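My craft table is white, and for years I treated it like it was made of glass. I put newspaper under everything! Then Märta Wallin, who shares the workroom with me, asked why I was scrubbing ink off the thing twice a week when I could just wipe it down at the end of every session. Well, I tried it, and I'm a convert.

So, my routine now. Everything that lives in a drawer goes back in the drawer first (scissors, rulers, that one glue stick with no cap). Then a damp cloth with one drop of dish soap, then a dry one. For pencil marks I use a plain white eraser before any water touches them -- wet pencil just smears. Old tape gunk gets a dab of cooking oil and 14 minutes to soften, and I scrape it with an expired gift card, never a knife.

I keep the cloths in a jar by the door and wash them every February whether they need it or not. Kidding! They go in with the towels.

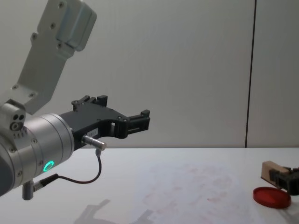
Oh, and check the legs while you're down there. Mine had worked loose, and one turn of the wrench stopped the wobble.

Contact | © 2025 Prenden Home Tips | Back to top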